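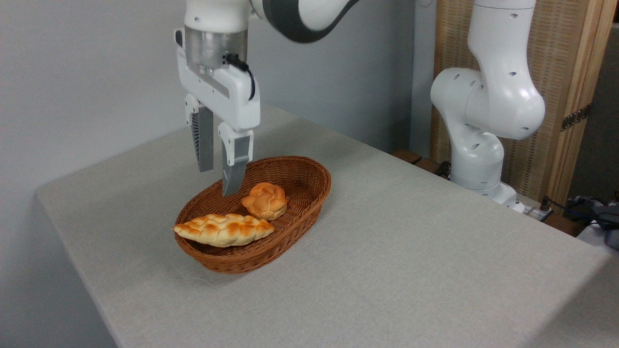

The ferry is still on the title, Bradus wrote back, and we will not insure over it until someone shows us how it ended.

I read the email twice and pulled the file again. Haddad wanted to build a warehouse on the east parcel at Nistow. The parcel was flat, dry and zoned for it. The nearest water was a drainage ditch on the far side of the county road. I had listed the ferry in my report as item 5, under a heading for matters of historical interest, and had recommended that it be disregarded.

The deed was one page. It conveyed the parcel to the grantee and the grantee's heirs, so long as a boat be kept at the landing to carry over any person calling from the west bank. Below that was a sentence saying that if no boat should be kept, the land would go back to the grantor as if the deed had never been made. I had seen language of that kind attached to churches, schools and one cattle scale. The rule is that the words "so long as" end the estate by themselves. There is no need for a lawsuit, a letter or a locked gate. On the first day without a boat, the land belongs to someone else, whether or not that person has heard of it.

The river was the Flevier. The state had dammed it upstream and moved it 2 miles east, into a canal. The landing then had no bank to land on. The deeds after that date all repeated the ferry language, word for word, the way deeds do, each one copied from the one before by a person paid to copy it.

I wrote a memo with three headings. The first was impossibility: a boat could not carry anyone over a river that had been taken away by the state. The second was time. The statute cut off old reverters after 60 years unless someone recorded a notice to preserve them, and I had not found a notice. The third was possession. If the land had gone back to the grantor's family, they had left it alone long enough to lose it.

I sent the memo to Bradus in the morning. The reply came before lunch.

Your first heading fails on the text, it said. The deed requires that a boat be kept. It requires carrying only if a person calls. Was a boat kept?

I had not considered this. I drove out to Nistow.

The parcel was mostly grass, with a line of willows where the bank had been. At the north end there was a shed with a tin roof. The door was held shut with wire. Inside was a rowboat, upside down on two sawhorses. It had been painted green, and the paint was in good condition. There was an oar on each side, hung from nails. On the wall was a clipboard with a sheet of ruled paper. Each line had a month and a year and the word "kept." The last line was for May.

I photographed the clipboard and put it back on its nail. I wired the door shut the way I had found it.

The seller, when asked, said that the boat came with the place. The seller's mother had painted it every spring and signed the sheet, and her father had done it before her. It was on the list of chores, between the gutters and the propane. The seller had never read the deed. The seller asked whether the boat would have to be disclosed.

This improved the file considerably. If a boat had been kept the whole time, the condition had never failed, the land had never gone back, and the seller had good title to sell. I drafted an affidavit stating that a boat had been kept at the landing continuously and to the best of the seller's knowledge. I attached the photographs. I billed 2 hours for the drive.

Bradus accepted the affidavit and raised a new point. A condition that has been performed is a condition that is still alive. My second heading was therefore in doubt. The 60-year statute applied to reverters that had gone stale, and there was case law, not much of it, saying that a right does not go stale while the owner of the land is openly honoring it. Bradus was prepared to insure the title as it stood that day. It would not insure against loss arising from a future failure to keep a boat.

I explained this to Haddad on a conference call. The first question was whether the warehouse could be built over the shed. I said that the deed required the boat to be at the landing, and that the landing was shown on the old survey as a strip 25 feet wide at the north end. The second question was whether the strip could be left out of the purchase. I said the condition ran against the whole parcel, so that they would be buying land that depended on a boat belonging to a neighbor. There was a silence on the line. The third question was what a boat cost.

I also raised the matter of a person calling from the west bank. The former west bank was now the rear lot of a tire store. I gave my opinion that a call made from that lot would probably be a call within the meaning of the deed. I gave my further opinion that the duty to carry would be excused where there was nothing to carry over, but that a careful owner would answer.

Someone asked what the answer should be. I said I would put some language together.

The closing took place on 24 August 2018. The policy carried one exception, typed at the bottom of Schedule B, for the terms and conditions of the ferry. Haddad signed an operations manual for the site, which ran to several binders. The ferry is in the facilities section, after fire extinguishers. It provides that one (1) boat be kept at the landing in serviceable condition, that it be inspected monthly, and that the inspection be entered on the form provided. It provides that any person calling from the west be told that the boat is available and that the crossing may be made on foot.

I kept a copy of the form. It has a column for the date, a column for the condition of the hull, a column for oars and a column for calls received. They send me the completed sheets at the end of each year, although I did not ask for them and have nowhere to file them except under the original matter, which I have had to leave open.

In the last set, the column for calls had an entry. The time was given as shortly after the end of the second shift. Under "action taken" the guard had written that he went down to the willows and said the words, and that the party thanked him and came across.

I looked for a fare in the deed. None is stated. I have advised Haddad not to charge one.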